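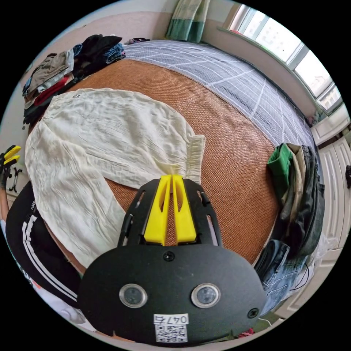 Folding lightweight trousers with elasticated cuffs

Thin trousers with a gathered cuff do not fold like jeans. The cuff pulls the hem narrower than the leg, so the fabric bunches at the bottom and the stack leans. The method below gives a flat packet that will stand upright in a drawer.

Surface
A bed is large enough for a full leg length. A woven rattan mat is a better base than a duvet or a loose sheet, as it stays put when the cloth is pulled across it. Run a palm over the mat first and trim any raised splinters, which will snag thin fabric.

Before folding
Turn out the pockets. Tie any drawstring in a single bow. Hold the trousers by the waistband and shake twice, downwards. Heavily creased pairs should be smoothed by hand from the waist towards the cuff. If the creases remain, use a cool iron on the reverse and leave the garment flat for 7 minutes before folding.

Folding
1. Lay the trousers flat, front side up, waistband at the head of the bed.
2. Bring one leg over the other with the outer seams aligned. Tuck the point of the seat inwards to leave a straight edge.
3. Take hold of both cuffs and stretch them to the width of the leg. Lay them down without letting go until the fabric above is flat.
4. Fold the cuffs up to a point 2 cm below the waistband. The elastic should finish inside the packet.
5. Fold in thirds, pressing out the air each time.

Working through a pile
Keep unfolded clothes at the head of the bed and finished packets at the foot. Sort by fabric weight before colour. Cream and off-white items are best done first, with clean hands, and kept away from new dark denim.

Storage
Stand packets with the folded edge upwards. Very thin fabrics slump in a half-empty drawer; a shoebox cut down to drawer height will hold them.

Notes compiled by Theano Kalogeropoulos. Last checked in May.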